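Grundano 工位主机维护手册

第 4 章 加装与更换内存

4.1 适用范围

本章适用于 Sarneck 办公区使用的立式主机,包括绘图工位、排版工位和会议室备用机。小型机和一体机的内存位置不同,请看第 6 章。内存条统一使用 Fjeld 套装,备件柜编号 169。领用后请在登记表上写明主机的资产号和领用根数,换下来的旧条放回同一个柜子的下层。

本章只讲内存。硬盘、电源和扩展卡的拆装分别在第 5 章、第 7 章和第 8 章,操作时不要顺手一起拆。以前有人一次拆了三样东西,装回去以后不开机,查了一个下午才发现是内存没有插到底。

4.2 开始之前

注意:机箱内部有锋利的金属边。操作前取下戒指、手表和长链子,袖口挽到手腕以上。

准备以下物品:

十字螺丝刀一把,刀头有磁性的也可以用
防静电手环一只
Fjeld 内存套装,先不要拆开防静电袋
装螺丝的小盒
软布或防静电垫
手电筒

工作台高度以 900 毫米左右的站立台面为宜,这个高度低头看插槽不费腰。台面要平,能放稳整台主机,旁边再留出一块地方放侧板和零件。不要在地毯上操作。

1. 保存所有文件,正常关机。睡眠和休眠都不算关机。
2. 关闭接线板上的开关,然后拔下主机的电源线。
3. 按住主机电源键五秒后松开。
4. 拔下显示器、网线、键盘、鼠标和其他外接设备。接口多的机器,先用手机拍一张背面的照片,装回时照着插。
5. 检查光驱里有没有光盘,有则应在关机前取出。
6. 把主机搬到工作台上。机器较重,搬的时候一手托底,一手扶住上沿,不要只抓前面板。

4.3 放平机箱,取下侧板

7. 将机箱侧放,要打开的那一面朝上。放之前在台面上铺好软布或防静电垫,机箱外壳不容易划伤。台面是条形板的,要看一下有没有螺丝头凸出来。
8. 找到侧板的锁扣。有的机器是一个拉手,有的是背面两颗螺丝。螺丝取下后立即放进小盒。
9. 拉开锁扣,侧板一端会先松动。双手扶住两边,平着抬起,不要硬撬。
10. 侧板内面朝下放在一旁,不要靠在椅背上,容易滑倒。

注意:侧板卡住时,先检查锁扣有没有完全拉开,再检查背面有没有漏掉的螺丝。用螺丝刀去撬会把边缘撬弯,以后再也合不严。

打开之后先不要碰任何部件。戴上防静电手环,夹子夹在机箱没有喷漆的金属边上。没有手环时,用手摸一下机箱金属框架,每隔几分钟再摸一次。

金属架和风道旁边常有彩色的小标签和蓝色的卡扣。在我们这批机器里,蓝色一般表示可以徒手拨动的地方。标签不要撕,报修时需要读上面的编号。

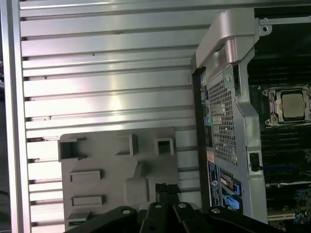 Jana Brinkmann:蓝色卡扣徒手能拨是没错,可我建议在这里多写一句,换内存的时候一个都不用拨。我第一次做的时候把看到的蓝色卡扣全松开了,结果硬盘架跟着动了,接头也松了,开机以后找不到硬盘。另外灰尘多的机器请先清灰,插槽里进了灰比什么都麻烦。

这条意见已采纳,现补充如下:

补充一:更换内存不需要松开硬盘托架、电源和金属架上的卡扣。如果不小心拨开了,按回原位,并用手指轻轻推一下相应的接头,确认没有松脱。

补充二:内部积灰明显时,先清灰再取内存。旧内存留在插槽上可以挡住灰尘。用小型手动气吹从主板中间往外吹,风扇用手指按住再吹。不要用家用吸尘器的吸嘴贴着主板吸。插槽空着的,吹的时候斜着吹,不要把灰吹进去。

4.4 认清各个部件的位置

机箱侧放以后,部件的方位和立着的时候不一样,新手容易看错。建议先花一分钟对照下面的说明,把要动的和不要动的分清楚。

处理器:方形,表面是金属,外面有一圈金属固定架。如果上面装有散热器,要先确认散热器会不会挡住内存插槽。挡住的机型按第 8 章附录处理。固定架的压杆在任何情况下都不要抬起。

内存插槽:长条形,多数为黑色,位于处理器附近。有些主板在处理器的一侧有插槽,有些两侧都有。两侧都有的,插的顺序要看 4.5 节。

电源:银色的金属盒,上面贴着带警告标志的标签。电源外壳不能打开,里面没有可以自行维修的零件。

硬盘:固定在托架里,托架用卡扣卡住。旁边的电源线和数据线束比较硬,弯折以后有可能顶到侧板,动过以后要整理回原来的走向。

扩展卡:如果扩展卡太靠近内存插槽,手伸不进去,可以按第 8 章先取下扩展卡。大部分机器不需要。

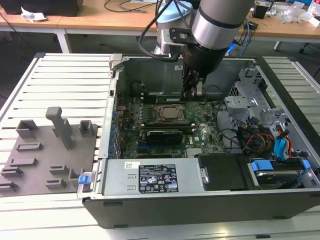

图 4-2 侧板取下后的机箱内部

机箱旁边的台面上不要放水杯。螺丝、扎带和撕下来的包装袋也要随手收好,小零件掉进机箱以后,必须找到才能通电。找不到时把机箱轻轻抬起一侧,听有没有滚动的声音,再用手电筒从电源旁边和扩展卡下面照。

4.5 选择插槽

插槽的编号印在主板上,字很小,要用手电筒斜着照才看得清。Grundano 的做法如下:

只装一根:插在编号最小的插槽。
装两根:两根必须同一型号、同一容量,按主板标注插在同一组的两个插槽里。
装四根:四根尽量来自同一套装。新旧混插可以开机,但遇到问题时很难查。
两侧都有插槽的双组主板:两侧的数量保持一致,先装靠近编号最小的那一组。

如果主板上的标注与本节不同,以主板标注为准,并写信告诉维护组,我们会修改本手册。

绘图工位使用 Silmont 渲染软件时,对内存容量要求较高。软件提示内存不足的代码是 2,807,看到这个代码时先关掉其他大型程序再试一次。仍然出现的,再考虑加装。只在打开某一个文件时出现的,多半是文件本身的问题,加内存没有用。

4.6 取下旧内存

只加不换的,跳到 4.7 节。

11. 找到要取下的内存条,看清两端的卡扣。有的插槽两端都有卡扣,有的只有一端能动。
12. 用拇指把卡扣向外按,内存条会自己抬起一点。
13. 捏住内存条两端的上沿,垂直向上取出。
14. 放进防静电袋。一个袋子装一根,不要两根叠在一起。
15. 在袋子上写明主机资产号和原来的插槽编号。

注意:卡扣按不动时不要加大力气。先看有没有线缆压在卡扣上。塑料卡扣断了以后只能换主板。

4.7 装入新内存

16. 打开要使用的空插槽两端的卡扣,只有一端能动的就打开那一端。
17. 从防静电袋中取出内存条,只捏两端和上沿。金手指部分不要碰,也不要碰上面的芯片。
18. 看清内存条下沿的缺口和插槽里的凸起,两者要对齐。缺口不在正中间,方向反了是插不进去的。对不上时转半圈再试,还是对不上,说明型号不对,请换回正确的型号。
19. 让内存条竖直立在插槽正上方,慢慢放下去,两端同时进入插槽两头的导槽。
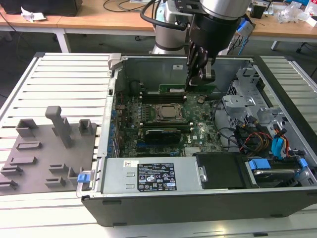 20. 两端都进入导槽以后,用两个拇指分别压住内存条上沿的两端,同时均匀向下用力,直到卡扣合上。多数机型能听到一声轻响,两端先后响也是正常的。
21. 从侧面看内存条的上沿是否水平。一头高一头低,说明有一端没有到底,取出来重新插,不要只压高的那一头。
22. 用手指轻轻推一下卡扣,确认已经卡进内存条侧面的缺口。
23. 装多根时,重复第 16 步到第 22 步。先装离扩展卡最远的一根,手的活动空间会大一些。

注意:下压时主板会有轻微的弯曲感,属于正常。如果需要用到整个手臂的力量,请停下来检查缺口方向。

4.8 装回侧板

24. 检查机箱内部,工具、螺丝和包装袋都要拿出来。
25. 检查线束有没有碰到风扇,有没有高出机箱边沿。
26. 摘下防静电手环。夹子容易忘在机箱框架上。
27. 把侧板的一边先对准卡槽,再放下另一边,按平以后合上锁扣。合不上时不要用力拍,多半是有线顶住了。
28. 装回背面的螺丝,拧到不晃动即可。
29. 把机箱立起来,搬回原位,机箱后面和墙之间至少留出 100 毫米。
30. 先接显示器、键盘、鼠标和网线,最后接电源线。

4.9 第一次开机

31. 打开接线板开关,按电源键。
32. 加装内存后的第一次开机会比平时慢,屏幕可能黑一段时间,中间也可能自动重启一次。请等待,不要断电。
33. 部分机器会提示内存容量已改变,按屏幕提示继续即可。
34. 进入系统以后,在系统信息里查看内存总容量,与应有的数值核对。
35. 打开平时常用的程序,使用半小时。没有异常的,在登记表上签字。

4.10 常见问题

电源灯亮,屏幕一直没有显示
关机,拔下电源线,重新插一遍内存。仍然没有显示的,只留一根内存在编号最小的插槽,再开机。能开机的话,逐根加回去,就可以找出有问题的内存条或插槽。

开机时有连续的提示音
记下长短和次数,再拔线检查内存是否到底。提示音的含义各机型不同,报修时请一并说明。

系统显示的容量比实际少
先检查有没有哪一根没有插到底。都插好了的,把内存条互换插槽再看一次。容量仍然不对,问题在内存条;少的容量随插槽变化,问题在插槽。

使用中偶尔死机或自动重启
把新内存取下,只用旧内存运行一天。不再出现的,把新内存退回备件柜,并在登记表的备注栏写上“待测”。

开机后有摩擦声
立即关机断电,多数是线束碰到风扇叶片。打开侧板整理线束以后再开机。

找不到硬盘
关机断电,检查硬盘托架有没有移位,数据线和电源线的两端有没有松动。没有动过硬盘部分的,请直接报修。

4.11 旧内存的处理

能正常使用的旧内存,由维护组测试后留作备用。每年十二月集中清点一次,容量太小的统一送去回收。请不要自行带走,也不要和普通垃圾一起丢弃。没有写资产号的袋子,维护组会按未知来源处理,测试时间较长,所以第 15 步请不要省略。

硬盘的更换见第 5 章。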